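Week 4 handout: Units and rounding

Read this before the lab section. Sheets are due 1st December, in the Petkov Room box.

1. Volume

A liter is 1000 milliliters. Write the unit every time, including in the middle steps. Most lost points on the last sheet came from answers like "25" with nothing after it. Kitchen cups are not a unit in this course, whatever the recipe says.

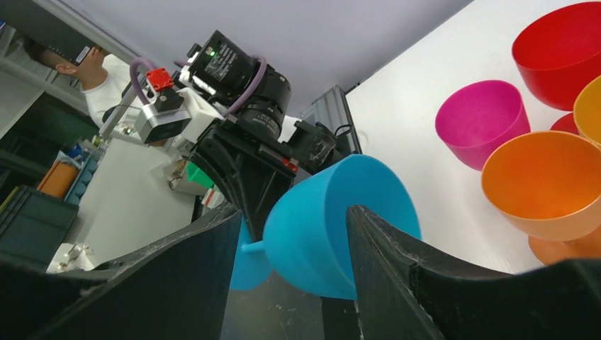 Ditte Ravn asked whether a US cup could be used if the conversion is shown. Yes, but convert on the first line and stay in milliliters after that.

2. Rounding

Round once, at the end. Take 2186 mL. To the nearest liter it is 2 L. To two significant figures it is 2200 mL. If you write 2000 mL, say how many figures you mean, or use 2.0 x 10^3.

Area works the same way. Measure both sides of a tabletop in centimeters, multiply, then round the product.
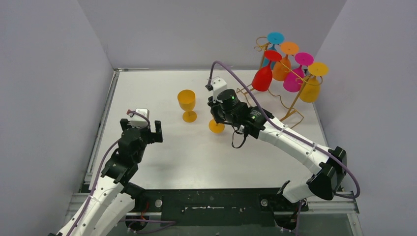

3. Problems

a) Convert 25 mL to liters.
b) Round 2186 g to three significant figures.
c) Redo question 5 from the Fluleck sheet with units on every line.

Section 2 follows Ásdís Laxdal's notes from March.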